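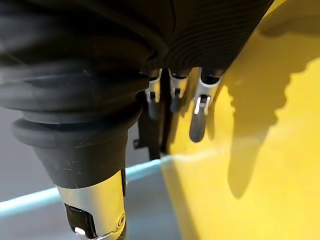

CARE AND CLEANING

Washing your Cordeiro insoles

Give the pair a gentle bath every 2 weeks – they'll thank you for it, and so will your closet.

1. Slip both insoles out of your shoes, heel end first.

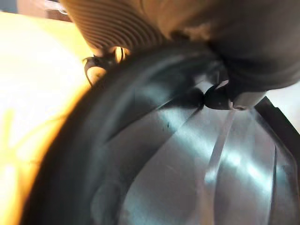 2. Stir a little mild soap into 200 ml of lukewarm water and sponge both sides. 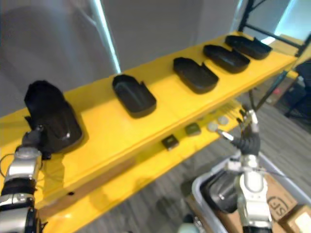
3. Lay them flat overnight. Caution: keep them away from heaters, and please don't wring them.

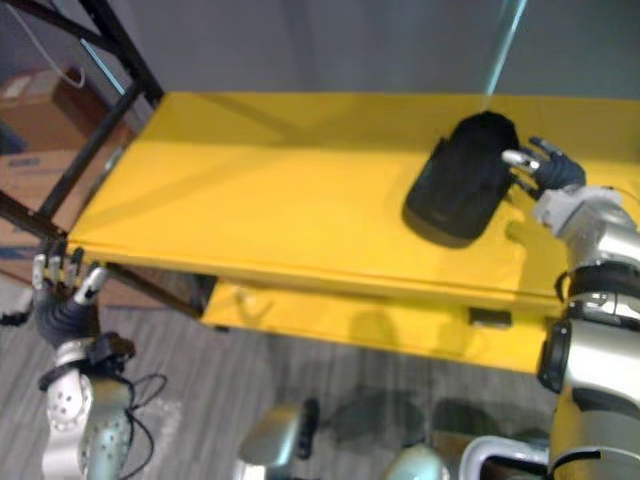 Rosalie Hofstetter writes that she tucks a dish towel under hers, and they keep their shape nicely.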